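The floor comes first: how Prundwood turned a grain hall into a runway venue

Most guests at a runway show look at the clothes and, after that, at the ceiling. The production budget goes largely into the floor.

Prundwood, the former grain hall that has hosted shows since July, was built for static loads. Its slab carries sacks well and heels badly. The surface is coarse, falls toward two drains, and sheds dust whenever the heating is on. Pale hems picked up a gray line within one rehearsal.

The owners asked Tkachuk, a staging contractor, for a deck that could go in and come out without fixings. The result is a raised floor of 208 panels on adjustable feet, each foot set by laser level to correct the fall of the slab. Joints are held to a 3 mm gap. Anything wider catches a stiletto, and anything tighter creaks when the hall warms up under stage light.

Seating is the next constraint. The fire permit allows 1,000 people in the hall, crew and models included. In practice a house gets some 200 front-row places if the runway is laid as a loop, and fewer if it runs straight. Designers who want a straight walk have to accept a second tier, which puts the back rows above the hemline and changes what buyers see of the shoes.

Lighting hangs from a separate truss, as the roof timbers are listed and cannot take point loads. Color temperature is fixed before the first fitting. Fotetlow, a knitwear label that showed here in the opening week, had approved its dyes in a north-lit studio and found two shades of green merging under the house rig. The lamps were changed and the dyes were kept.

Backstage remains the weak point. There is one loading door, steam for the pressing tables comes off a single line, and racks must cross the audience entrance to reach it. A second door is planned on the canal side, subject to consent.

The deck is next due out of storage on Fri 24 November.
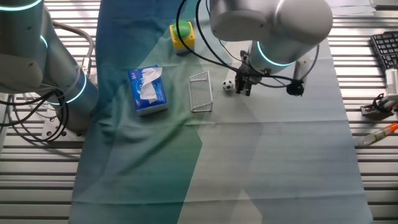
Sille Bach
Contributing Editor, Venues and Production

Sille Bach covers show production, staging and textiles.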